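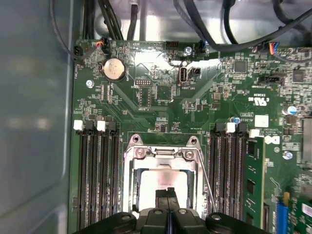

图:Deisy Carhuamaca

最近我在学习拆旧电脑。我的中文还不够好,硬件的词更加难,所以写这一篇也是为了练习,如果哪里用错了词,请大家告诉我。

电脑是一台黑色的旧塔式机,Afiq 从 Lerkgate 的二手店买回来的,花了 200 块。他说太贵了,我觉得还可以。侧板打开以后,我先学了几个词:主板、插针、排线、纽扣电池。“纽扣电池”这个词我特别喜欢,因为在我的母语里,它只叫“小圆电池”,没有衣服的感觉。主板上它是最容易找到的东西,圆圆的,银色的,坐在黑色的座子里面。

比较麻烦的是线。板子上边有很多小插头,线有红的、橙的、蓝的,还有很多黑的,黑的最难分清楚。我的办法是拔一根以前,先在本子上画一个小图,写下颜色和位置。这个方法很慢,Afiq 在旁边等得喝完了两杯茶。可是上一次我没有画,装回去的时候用了整整一个晚上,所以这次我宁可慢。

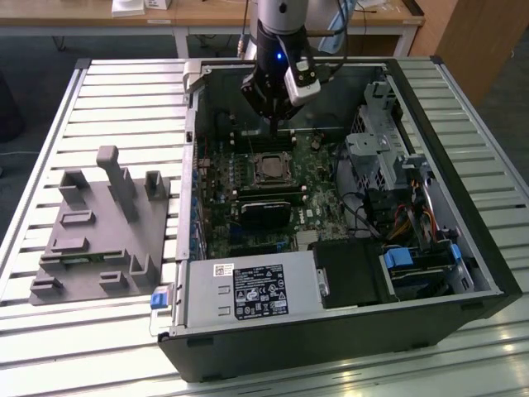
机箱要放平,开口朝上,这样螺丝掉了也比较容易找回来。内存条是我最有把握的部分,两边的卡扣轻轻往外推,它自己就起来一点。CPU 的插座我就不太敢碰。里面的金色触点非常细,听说弯了一根就可能开不了机。我现在的习惯是先洗手,把袖子卷起来,再把压杆慢慢地动。

还有一个词我查了很久,就是装硬盘的那个金属架子。有的人叫“硬盘架”,有的人叫“硬盘笼”。我喜欢“笼”,好像硬盘会跑走一样。

螺丝我放在一个旧的 Plosska 饼干盒里,每一种用纸隔开。下个星期想学怎样换散热硅脂,Afiq 说牙膏也可以,我不相信他。如果有人知道哪一种硅脂适合初学者,请在下面留言,谢谢!

2021年10月15日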